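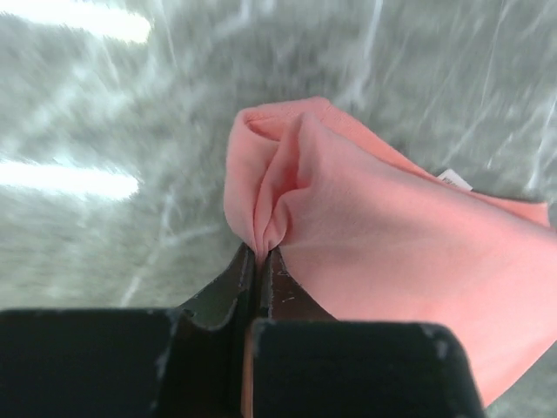 Solach Shared Workshop -- laundry arm build group
Minutes of the May meeting

Started at 7.10 pm, ten minutes late, the kettle having been given priority. Genalyn Mangubat in the chair and also taking these minutes, so any complaints about bias should be addressed to the chair, who will pass them to the minute-taker.

1. Minutes of the last meeting
Agreed, apart from the line saying the wrist cable was "sorted". Changed to "taped".

2. Matters arising
The spare power supply is still on loan to the pottery people. They say they have nearly finished with it. They said this in March as well.
The shelf has been labelled. Two members asked which shelf.

3. Gripper
The pink cotton remains the standard test piece. It is soft, it creases easily and we have all stopped being embarrassed about it. The angled inner pads will take a bunched fold and hold it in the tip, and everyone was happy with that part. Letting go is less impressive. In the 86 logged attempts since the last meeting the cloth was dropped cleanly on 10 occasions, and on most of the others it hung on at one corner until somebody flicked it.
Suggested causes: the pads closing too hard, the pads being too grippy, static, spite. Agreed to try a lighter closing force first as it costs nothing.
The fingers are getting scuffed. A proposal to repaint them was heard politely and turned down. They will only get scuffed again, and last time the paint got into the hinge.
Genalyn to run another set at the lower force and write the results in the book, in pen.

4. Wrist camera
Long discussion. The view of the pads is fine but the floor smears badly whenever the arm swings, and the ceiling lights leave white bands across it. The folding program (Chege, version whatever we are on now) took one of these bands for a sleeve and spent some time trying to pick it up. It was felt that the program showed commitment.
Options were to slow the arm down, switch off the lights at that end, or put a mat down. Slowing the arm was opposed by those who feel it is slow enough already. Lights off was opposed by the woodturners, who weren't at the meeting but could be heard through the wall. Mat agreed, plain and dull, no pattern. Someone offered a bath mat and was thanked.

5. Care labels
Still no decision on whether the arm should find the label and turn it inwards before folding. Case for: it looks neater. Case against: we can't reliably fold anything yet. Deferred again. The chair noted that this item has now outlived two motors.

6. Name of the arm
Trudia, by seven votes to four. The runner-up, Gralov, will be used for the next one if there is a next one. The losing side asked for their disappointment to be minuted and it has been.

7. Money
There is 277 pounds in the tin. New shoulder motor quoted at 94 -- agreed to buy one, and to keep the old one in the drawer with the other old ones. No further spending until the pads are settled. The request for a second arm "so it can do fitted sheets" was ruled out of order.

8. Safety
The stop button is to be on the bench within reach of whoever is running the arm. It is not to be hung on the coat hooks, however handy that may seem. Long hair tied back, lanyards off. The arm gets 1500 grams at the very most, and that means wet towels are out, including small ones.

9. Any other business
The biscuits were soft. A tin with a lid was requested.
The junior club has asked for a demonstration. Agreed in principle, once it can put things down.
Whoever borrowed the small hex keys should return them to the labelled shelf (see item 2).

Actions
Genalyn: lower force tests, order the motor.
Mat: whoever gets to a shop first, receipts to the tin.
Power supply: all members to mention it to the potters in a friendly way.

Meeting closed at 8.45 pm. Next one in June, same room, bring your own mug.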